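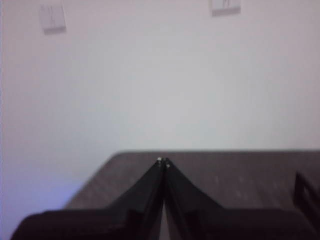 Wall plates, Item 2.

Candville Family Center – Premises Meeting
Minutes, 17 October 2022
Chair: Neelam Tyagi

1. Minutes of the previous meeting
Accepted with one correction. The deposit on the side entrance door was paid to Kandpal, not to Jelus.

2. Electrical
The survey lists 59 fittings on the ground floor. Two are marked for replacement, both in the corridor. The chair asked whether the panel schedule had been updated to match. It has not. Emance to supply a revised schedule before any work is ordered. The wall plates are to stay as they are until painting is finished.

3. Heating
The boiler service is overdue. Kandpal quoted $194 for the visit, parts excluded. Approved. The thermostat program still runs on the old opening hours and heats the building on evenings when it is closed – to be reset at the same visit. 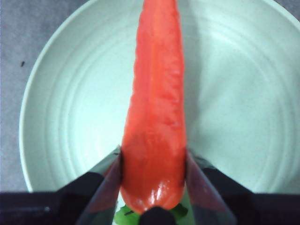

The radiator in the back office was discussed again. The valve turns but output does not change. Kandpal to check it and report in writing. No budget is assigned to this until the report is received.

4. Play corner
The replacement list for pretend food and tableware was read and accepted without change. Items with split seams are to be withdrawn. Storage bins will be labeled on the short side so that labels can be read on the shelf. 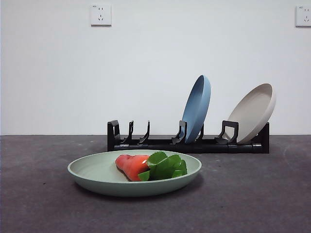
Play carrot on a green plate.

5. Flooring
Jelus submitted samples for the entrance mat and the corridor. The darker sample was preferred. The chair noted that the quote leaves out removal of the old adhesive. Jelus to requote with removal as a separate line.
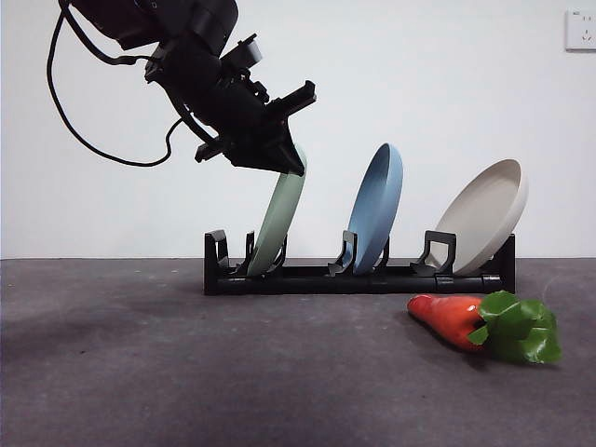 Kitchen shelving was carried over from April. The existing brackets are sound, but the lower shelf is too shallow for the serving trays and will be replaced with a deeper one. Plates are to be stored on edge, as in the black rack with the upright prongs, and not stacked. Shelf depth to be confirmed before the order is placed.

6. Keys
The key log has two entries without a return date. Holders to be contacted.

7. Next meeting
Date to be circulated with the revised electrical schedule.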